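Pevside Counter Arm – Setup and Use Guide
Section 4: Clearing and Putting Away

Revised April 18, 2026
Section editor: Brisa Xolalpa

4.1 What this section covers

Clearing a counter is the chore most owners ask for first. The Pevside arm can do part of it today. It can pick up small boxed goods one at a time, move them a short distance, and set them down in a place you have marked. It can put a small item in a drawer that is already open. It is slow at both, and it still needs a person within reach.

It does not tidy. Telling the arm to clean up does nothing useful, as it has no idea which things on your counter belong there. You choose the items and the places, and the arm does the carrying.

4.2 Before you start

1. Check that the base clamps are tight. Push the base by hand. If it moves at all, tighten the clamps and repeat Section 2.3.
2. Check that the cables along the arm have slack at every joint.
3. Turn on the arm and wait for the self-check to finish.
4. Set the speed limit to 50 percent for any new item. You can raise it after 12 clean runs in a row.
5. Open the drawer you plan to use. Pull it out all the way.

Note: Items over 500 grams are outside the rated load for this gripper. The arm will stop and show code 11 if it senses too much weight.

Caution: Keep hands, sleeves and pets away from the arm while it is moving. The stop button must be where you can reach it without leaning across the counter.

4.3 Picking up boxed goods

Retail packaging is a good place to begin. A stiff box with flat sides gives the fingers something to press against, and it keeps its shape.

1. Stand the box upright with clear space on both sides.
2. Choose Teach, then New Item.
3. Guide the gripper down until the jaws are on either side of the box.
4. Close the jaws in small steps until the box is held. Stop there. More force will crush thin card.
5. Lift the box a hand's width and wait a few seconds.
6. If it stays put, choose Save.
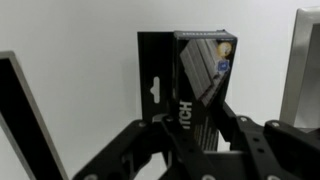 Packages with hang tabs need extra care. Grip the body of the box and never the tab, which bends and lets the load swing. Glossy printing can also be slippery, so do the lift test again if you switch to another brand of the same product.

Soft packs are a different matter. Bags of rice, refill pouches and anything in loose plastic wrap change shape when squeezed. In our own trials at the Jutitz test kitchen these were dropped often enough that we do not support them in this release.

4.4 Placing items in a drawer

1. With the drawer open, choose Teach, then New Place.
2. Guide the gripper over the drawer and lower it until the fingers are just above the drawer floor.
3. Save the position.
4. Run the move once with the gripper empty. Watch the front panel of the drawer, as this is what the forearm is most likely to hit.
5. Run the move again with an item.

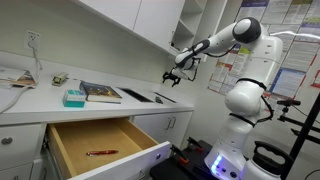
Counter arm on its mount, with the drawer below open and a pen inside.

Note: The arm does not open or close drawers in this release. We have tried it with round knobs and with bar handles. Bar handles went better, but a drawer that sticks will pull the arm off its saved positions, and then every place has to be taught again.

Flat items are hard. Pens, loose papers and closed books lying on a counter leave very little for two fingers to get hold of. A pen can be picked up if it lies across the line of the fingers. For books and magazines, use your own hands.

4.5 If a run fails

Item slips during the lift: Repeat steps 3 and 4 of Section 4.3 with the jaws lower on the box.

Arm stops above the drawer: The drawer has moved since you taught the place. Pull it out fully and try again.

Arm stops with code 11: Take the item out of the jaws by hand, then choose Resume.

Owners of the older Zerholm base should also read the note by Higinio Villaseñor in Appendix B before using any place below counter height – the reach is shorter on that model, and some drawers will be too low.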